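Vikavano Household Folding Project
Progress report to the Plosevent Fund
Reporting period ending Thu 21 March

1. Status

Collection is running again after a stop of five working days. We finished the period with 709 usable demonstrations against a plan of 800. The shortfall comes from one fault in the hand-held grippers, described in section 2. No one was hurt. The budget is on track and we aren't asking for a change to the end date.

2. The fault

The demonstrations are recorded by an operator using a pair of hand-held grippers, one in each hand. Each gripper logs its jaw opening alongside the video. In the second week the jaw readings on one unit stopped matching what the video showed. The log would say the fingertips were closed when there was still a clear gap between them. At first the error was small enough to pass our automatic check, which only looks for missing values and sudden jumps.

It was picked up by Aisling Tierney during a hand review of the folding clips. She noticed that the recorded closing point came earlier and earlier over the course of a morning. We pulled the unit out of use that afternoon and stopped all collection until we knew whether the others had the same trouble.

They did not, at least not to the same degree. On the bad unit, a pivot screw had backed out and the linkage arm on that side had some play in it. When the operator squeezed, the arm shifted before the fingertip moved, and the sensor counted that shift as travel. A second unit had the same screw slightly loose but its readings were still within tolerance. We tightened and marked both.

There is a smaller safety point here too. A screw that had backed out further could have let the arm come away in the operator's hand, with a pinch risk at the linkage. We have logged it as a near miss.

3. Effect on the data

We went back through everything recorded on the bad unit from the day it was issued. Of those clips, 98 have jaw readings we can't trust. They have been withdrawn from the set and are not in the 709 above. The video in them is sound and we have kept it, but we don't plan to use it for training any grasping model. The Pomach team had already taken a copy of the first batch, so we wrote to them the same day with the list of withdrawn clips. They have confirmed the clips are deleted at their end.

4. Work since the restart

Most of the clips since the restart have been small folded garments and cloths on beds and other soft furniture. Soft surfaces are where the bad readings did the most harm. On a hard table the operator can feel the fingertips meet through the cloth. On padding the fingertips sink in, and the jaw reading is the main evidence of when the cloth was gripped.

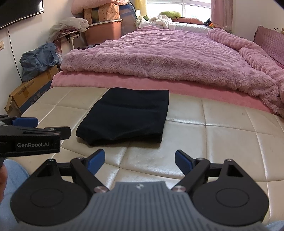 Fitzgerald, reading a draft of this report for the Fund, asked why a loose screw took more than a week to find, and whether the daily check was being done at all. The check was being done. It covered battery, storage, camera view and a single open-and-close, and a unit with a slack arm will pass a single open-and-close. Fitzgerald also asked that the near miss be reported separately next time, within two days, and we have agreed to that.

5. Changes made

Operators now close each gripper on a spacer block of known width at the start of the session, at the meal break and at the end. If the reading is out by more than one millimetre, the unit is set aside and the clips since the last good reading are held for review.

All pivot screws have been refitted with thread lock and carry a paint mark across the head, so any turning can be seen by eye.

The automatic check now compares the closing point across a whole session. Run over the old data, it flags the bad unit on its second day.

Hand review has gone from one clip in 50 to one clip in 20. This costs us half a day a week and we have absorbed it.

6. Still open

We don't yet know why the screws came loose on two units and not the others. Both had been carried between homes in the same soft case, and vibration in the van is our best guess – it hasn't been tested. We have ordered hard cases and will compare.

The spacer blocks we are using were cut in our own workshop. A proper set is on order and the blocks in use will be measured against it when it arrives.

7. Next period

We plan to make up the 91 missing demonstrations and start on larger items, mainly sheets and towels. The next report will include the spacer readings for every unit as an appendix.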